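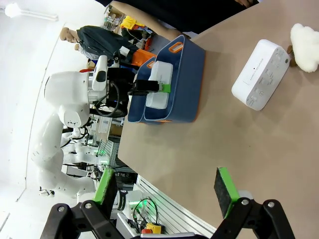 Pradik Tabletop Sorting Set
README, August release

Contents

The set covers one activity: putting small household things away into storage bins on a table. It holds 2,113 recordings of up to 100 seconds each, split into 3 folders.

sort_small/ — items go into the smaller bin
sort_large/ — items go into the larger bin
unpack/ — items come back out onto the table

Objects

The bins are dark blue with orange handle cutouts on the short ends. They stand side by side on a beige tabletop. Items include white boxes, plush toys and bedside electronics. Item names are in objects.csv, one row per item, and the same name is used in every folder.

An item counts as put away when it rests inside the rim without being held. Items leaning on the outside of a bin are labeled "missed". Stacked items are labeled by the bin they end up in.

Known problems

Some rows in objects.csv list a plush toy under both "toy" and "soft". Use "soft". Labels in unpack/ were checked once, the other two folders twice.

Recorded in Sovville. Labels by Khurram Rizvi, file layout and checks by Cyrill Lanz. Send corrections to either of us with the folder name and recording number — a time within the recording helps too.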